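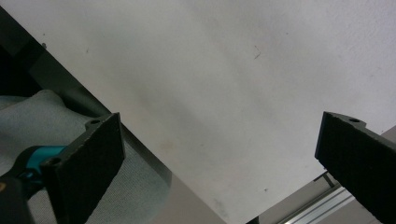

Home Shop Water Treatment Packs & Bags Travel Living Repairs Contact

Brestetti Vumero Gravity Water Filter

Filed under: Travel Living > Water > Long-stay gear

$146. Replacement cartridge $34.

The Vumero is a hanging gravity filter for people who are staying somewhere for a while, in a rented room, a homestay or a village house where the tap or well water isn't safe to drink as it comes. You fill the upper bag, hang it from a hook or a door handle and leave it. Clean water collects in the lower bag. There's no pump and no battery.

Most of the filters we sell are made for hiking. They're light and they work, but squeezing a pouch three times a day gets old by the second month of a teaching placement. The Vumero is heavier and packs larger than a squeeze filter. If you are moving to a new town every couple of days, look at the Tapley bottle instead, which takes the same inlet adaptor and fits in a side pocket.

What it does

The cartridge is a hollow fibre type. It is made to remove bacteria, protozoa and grit. It does not remove viruses, salt, nitrates, pesticides or heavy metals. In farming areas with shallow wells, nitrates can be the bigger concern and no filter of this type will help with them. Ask locally which well people drink from and which is kept for the animals and the garden, and buy bottled water for babies. If viruses are a risk where you're going, boil the water or use tablets after filtering.

A carbon insert is included. It sits in the outlet hose and improves the taste of chlorinated city water. You can leave it out if the water tastes fine, and it will slow the flow a little if you leave it in.

Using it

Rinse both bags before the first fill. Run two full bags through the cartridge and throw that water out. After that, fill the upper bag to the line, roll the top down and clip it. Hang it as high as you can manage - the drop between the bags is what drives the flow, and a low hook will give you a trickle. A full bag takes most of an hour with a clean cartridge. We usually suggest filling it before bed.

Keep the two bags separate. The upper one is grey and the lower one is clear, so they are hard to mix up, but if you do, wash the clear bag with a drop of unscented bleach in water before using it again.

If your well water is cloudy, let it stand in a bucket first and pour off the top. Spring melt and heavy rain both stir up a well, and a cartridge can clog in a week if you pour the silt straight in. A cotton cloth over the mouth of the bag also helps.

Cleaning and cartridge life

Each cartridge is rated for 1,000 litres of reasonably clear water. Backflush it with the supplied syringe once a week, or sooner if it slows down. Use filtered water for this.

Do not let a used cartridge freeze. Frozen fibres can crack without showing any damage from the outside, and there is no home test that will tell you for certain. In an unheated house in winter, take the cartridge off the hose at night and keep it somewhere warm. Carry it in your hand luggage when you fly. A cartridge that has frozen has to be replaced and isn't covered by the warranty.

In the box

Grey upper bag with roll top
Clear lower bag with tap
Cartridge
Hose with shut-off clamp
Carbon insert
Backflush syringe
Hanging strap
Inlet adaptor

Spare hoses and clamps are sold separately. The older Budon hose does not fit, as the Budon used a narrower barb. If you have a Budon filter and need parts, send us a note. We still have a small stock of bags and seals but no cartridges.

Shipping and returns

Orders over $100 ship free within Canada. We can ship cartridges overseas, but parcels to smaller post offices can take a long time and may be held at customs - it's easier to bring a spare with you. Unused filters can be returned in their packaging. We can't take back a cartridge once water has been through it.

Last updated: December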